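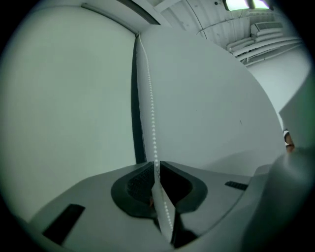 4. Chores with Cords, Chains and Strips

Blinds first, then the rest. We picked window blinds as the lead chore for this section for a plain reason: every reviewer of the July draft asked for something softer than a drawer and less forgiving than a towel. A blind fits. The load is small, the motion is simple to say out loud (grab the chain, pull down, let go, grab higher), and the part you hold has almost no stiffness of its own.

4.1 What the chore asks for

A person raising a roller blind barely looks at the chain. The hand goes to where it should be, closes, pulls. If it misses, the hand sweeps a little and finds it. Machines we tested do the first part fairly well and the second part badly. Most of what follows is about the second part.

Three stages, as we label them. Reach: bring the open jaws so that the chain sits between the pads. Hold: close with enough force that beads don't slide, without bending the hanging strip if there is one. Travel: move down along the line of the chain, release, go back up. A chain runs as a loop over the clutch at the end of the rail, so pulling the wrong side takes the blind the wrong way. People fix that in half a second. The policy has to notice it first.

Figure 5 gives the view from the hand with the jaws closed. The chain comes down past the dark gap between the blind and the white panel to its right, and goes into the jaw along with a flat white strip. White chain, white panel, white strip, white blind. This is the color problem in one picture. Against the curved panel the beads are mostly shading, and the dark gap next to them is the strongest edge anywhere near. A detector that likes strong edges will go for the gap. Ours did, in early runs, over and over.

The lens makes it worse and better. Worse: straight things bow outward, so a chain away from the middle of the view no longer looks like a vertical line. Better: the wide view keeps ceiling, rail and wall in sight even when the pads are right up against the target, and the rail turned out to be the most useful cue for working out which way the hand is tilted. We tried cropping to the center. Reach got worse. Went back to the full view.

4.2 Data

The full set used in this section has 2927 demonstrations, all done by hand with the gripper held like a tool. Of those, 831 involve a cord, chain or strip of some kind. The others are the rigid chores from the earlier section (lids, switches, latches, bins) and are kept in training because leaving them out hurt the reach stage for reasons we don't fully understand. More on that in 4.5.

Demonstrators were told to work at their normal pace. Two of the authors (Ayala and Thambiah) went through the chain demonstrations and marked the frame where the pads first touched the target and the frame where they let go. Where they disagreed, Munasinghe decided. No demonstration was dropped for being clumsy. Misses followed by a recovery were kept on purpose and tagged, and we think these are worth more than the clean ones, though the test below only partly backs that up.

Rooms matter more than we planned for. Ceiling light, mostly. A bright fixture in view pulls the exposure down, and pale things under it go gray and flat. We did not fix exposure. Maybe we should have. The argument for leaving it alone was that a home robot will meet bright ceilings every day and had better get used to it.

4.3 Policies compared

We ran the same arm with three policies.

Banitix is our own, trained on everything above. It predicts short chunks of hand motion plus jaw width and replans often.

Gondton is the same network trained only on the rigid chores. Included to see how much comes for free.

Lumlow is a scripted baseline: find the most chain-like line in view, line up, close, pull down a fixed distance, repeat. Navaratnam wrote it in an afternoon and it is more annoying to beat than we'd like.

All three were run on the test wall at the Paul site, with blinds that do not appear in training. Start position was varied by hand between runs. A run counts as done only if the blind ends up at the marked height and the chain is released. Stopping with the chain still in the jaws is a fail. Some readers will find that harsh. A person coming home to a robot holding the blind chain would not call the chore done either.

4.4 Results

Short version: machines can pull a chain. They cannot yet be left alone with one.

Reach is close to solved when the chain hangs still and the background is darker or patterned. Banitix and Lumlow are hard to tell apart there. On white-on-white walls Lumlow falls off sharply and Banitix holds up better, with most of its misses landing just beside the chain. Gondton seldom reaches at all; it moves toward the rail and stops, as though looking for a handle.

Hold is the suprise. We expected beads to slip. They mostly don't. The textured rubber pads do the work, and a slit down the middle gives a thin item somewhere to sit. What fails is taking too much. When a strip and a chain hang side by side the jaws tend to collect both, and the policy has no notion that it is now holding more than it wanted. Sometimes harmless. Sometimes the strip jams the pull and the arm just leans on it until the force limit trips.

Travel is where runs die. Release, go back up, grab again: the chain swings after release and it is not where it was. People wait, or catch it moving. Banitix does neither with any consistency. It goes back to the old spot, closes on air, and then pulls down on nothing at all, quite smoothly. Lumlow does the same thing but waits first, because Navaratnam put a pause in the script, and that pause alone buys it back much of the gap. We added the same pause to Banitix as a check. It helped there too. Embarassing, but we report it.

4.5 What went wrong, and what we make of it

First, touch. None of the policies know whether the jaws hold anything. Jaw width is no help when the item is as thin as a bead chain – closed on a chain and closed on air look nearly the same to the encoder. The camera can see the pads, so the information is there in principle. Tagged recoveries were meant to teach this. They did teach the arm to retry, just not always when it should: several runs show it letting go of a good grip to try again.

Second, side of the loop. Picking the wrong side is rare on the first grab and common on the later ones. Siriwardena's view is that the policy treats both sides as the same object and takes whichever is nearer. We agree, have no fix yet. Showing it a goal picture of the blind at the right height did not change much.

Third, the rigid data. Taking it out made reach worse, even on chains. Our guess is that it teaches general hand-to-target motion that the soft set is too small to teach alone. A guess only. The run that would settle it (same count, different mix) was not finished in time for this version.

Is this a home-ready chore? No. In a shop, with one kind of blind, a dark wall and someone in earshot, maybe – and in that setting the script is cheaper than anything learned. The case for learning rests on the messy rooms, and in messy rooms it is still the regrasp that loses the run. Tilt-wand blinds and pull cords with no beads were tried briefly and are left to the appendix; same failures, mostly, plus one broken wand.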